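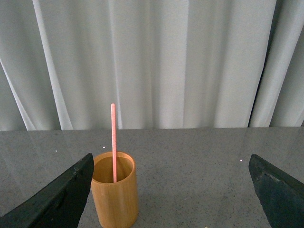 Re: Lining curtains for a north window?

From: Despina Stoyanova
To: Brillham Sewing List

Mhairi Gunn wrote:
> I have 20 yards of plain cotton sateen and a drafty bedroom.
> Do I line the curtains the regular way, or is interlining worth
> the trouble? I've only ever hemmed pants!

Mhairi, do it, interline them! I put off trying it for years (I thought you needed a workroom and a table the size of a barn door) and then did my first pair last November on the living room floor, with the dog shut in the kitchen. I love them so much I went straight on to the hall.

Wash a test square of the sateen before you cut anything. Mine shrank more along the length than I liked. Then lay the face fabric wrong side up, smooth the interlining over it, and lock the two together with long loose stitches, catching only a thread or two of the front. Keep that thread slack or you'll get puckers you can see from the bed.
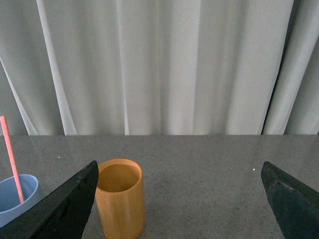 Pale curtain, soft folds of uneven width

For fullness I go double the track width, a bit less if the cloth is heavy. My hall pair came to 208 inches of fabric across before pleating, and yes, I measured it twice, and yes, I still cut one panel short. Hannelore has a nice trick of leaving hems basted for a couple of weeks so the cloth can drop. Ask her!

What heading tape are you thinking of?

Despina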